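Thick-handled spoons won't sit in the tray slots – anyone found a fix?

Posted July 13, 2018 in Lorum Kitchen Help
Status: open

Hi all, second ticket from me, sorry! I sort the cutlery for the lunch club at Grandthorpe and we've got a mix now: ordinary slim spoons, the shiny rainbow ones, and a batch of the fat-handled easy-grip kind from Veres. The slim ones are no bother. The fat ones ride up on each other and the whole tray jams in the drawer.

First try was the obvious one – teal handles in the teal tray, on a slant, and the rainbow spoons in the green bin by themselves.
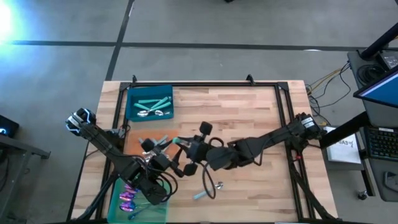 Slanting works for us too, but only with the skinny handles. Our Fononside tray is 12 inches long and the chunky ones still roll. Have you measured the slots?

Good question, so I went and measured. The slots are far too narrow for the fat handles, so they can only ever perch on top. I pulled the chunky ones out and tried pairing them on the table, one handle resting over the other, to see how much width two of them need.
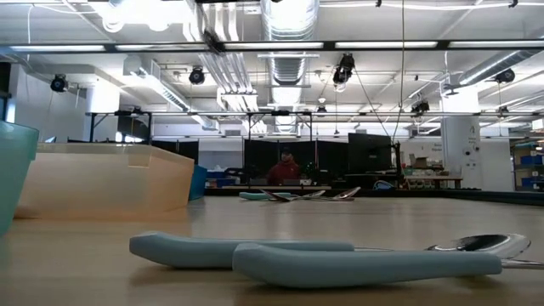
Two together want more room than I'd guessed, and they slide apart the second you bump anything. So slots are out. Next idea was to lay them side by side with all the bowls pointing the same way, then lift the lot into a plain bin with no dividers (the low orange one, maybe). They do nest pretty well like that! 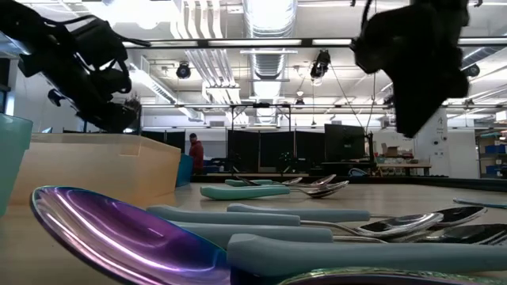 Page 7

What I still can't work out is the drawer. The plain bin is a bit too tall and the lid of the drawer catches on it. I've tried a folded dish towel under the spoons instead of a bin, and that was okay until June, when somebody washed the towel and it came back half the size. If you've got a low bin with no dividers that takes up to 12 fat handles, please tell me what it's called and I'll go look for it.

Comments

Try a bread pan. Cheap and no dividers.

We gave up on the drawer and stand ours in a crock, handles down. Looks fine on the counter.

Same jam with our tray. Following.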